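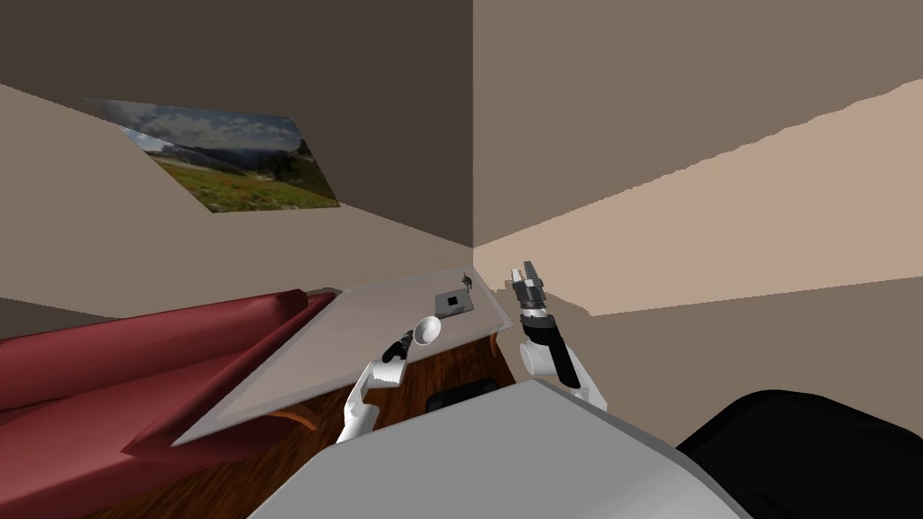
4.3 The false grasp

Why did the controller keep reporting a grasp when the gripper was empty? It was reading a finger stall as contact, and fingers also stall when they are fully closed.

I'd love to say we caught this on day one, but we didn't. Our success numbers on the Mistport tasks looked good all through June, good enough that I had already drafted a cheerful paragraph for the results section (since deleted). The left arm would come in over the table, close, report "held," and move on to the next stage. In some episodes it really was holding the object. In others it had closed on air next to the object, and the planner carried on with great confidence.

The check itself was simple, and I wrote it, so I get to complain about it. Tramel, our control layer, sends a close command and then watches finger speed. If the speed stays near zero for nine control steps in a row, the grasp flag goes up. That works fine if there is always something between the fingers. I tested it with objects spawned right inside the gripper, where there always was. I never ran it with nothing there at all, which would have taken me maybe ten minutes!

Once the flag was up, nothing downstream asked again. The planner lifted the arm, moved it to the drop pose, opened the fingers and scored the stage as done. The scoring script was supposed to compare the object's final position with the target, but it only did that at the very end of an episode, and for the multi-stage tasks we were reporting stage scores. So the fault sat there between two pieces of code that each trusted the other one.

We found it by accident. Viola Amato was timing episodes for a different reason and noticed that one group of grasps finished a little late, all by nearly the same amount. A late stall made sense afterward – the fingers had farther to travel before they met each other. She sent me the plot, I stared at it over lunch, and then I went back through the logs and felt slightly sick.

We had 1281 logged episodes by then. I pulled 400 at random and replayed them with the finger gap printed next to the flag, and I watched every one to its end or to its 1000-step limit. The bad cases were easy to spot once the gap was on screen: flag up, gap zero, object exactly where it had been spawned. Figure 4 gives a view of the workspace with the left gripper closed and the bowl on the tabletop, just to the right of the gripper's tip. From finger speed alone, a closed gripper like that one looks the same as a gripper squeezing something stiff.

Figure 4. Simulated workspace, left gripper closed, right gripper open.

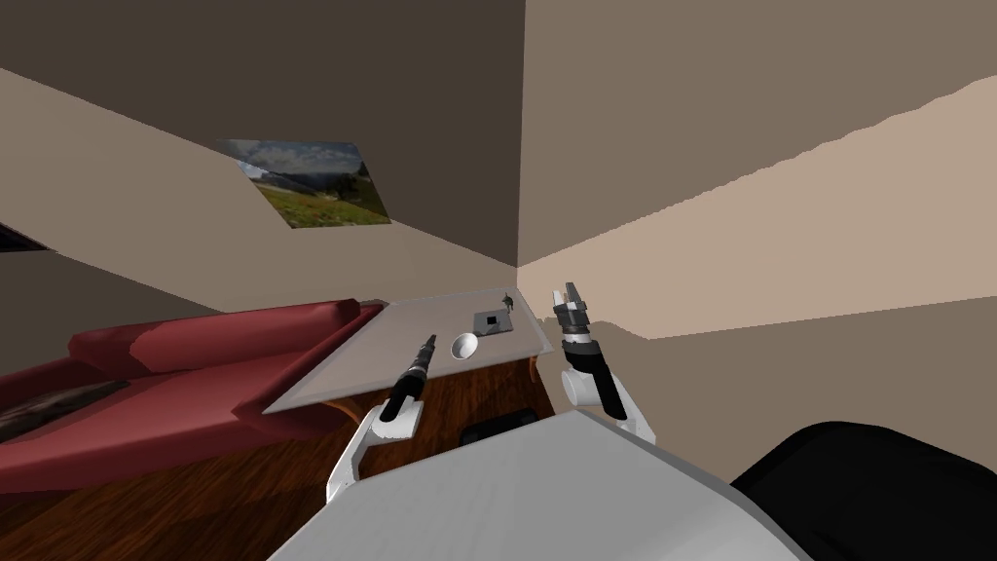
Thomas Marras read an early draft of this section and objected that the gap isn't a safe test either. A thin rim, he wrote, can leave so little space between the fingers that a gap threshold will throw out good grasps along with the bad ones, and then you have traded one wrong number for another.

He's right, and we saw a bit of this when we tried a gap test on its own. The version we kept asks for two things. The fingers must have stalled, and the object must move with the gripper during a short test lift. If the lift fails, the arm opens, backs off and tries once more, and after a second miss the episode stops and is marked as failed. Lino Guerra wanted a third attempt. I held out for one retry, mostly so the episodes wouldn't get too long for the step limit.

The test lift does lean on the simulator's own object poses, and I don't want to hide that. A physical arm would need to get the same answer from a camera or from wrist force, with noise on top, and we haven't tried either. An empty gripper that thinks it's full is mostly an accounting problem in simulation. The reverse error worries me more on hardware: if the flag drops while the gripper is still holding something, the retry routine opens the fingers wherever the arm happens to be. We now block the open command above a set height over the table, and the arm waits for an operator if the two checks disagree.

All stage scores in Section 5 come from reruns with the new check. The old logs are kept under their original names, with the gap column added, and the older scores shouldn't be compared with the ones in this paper.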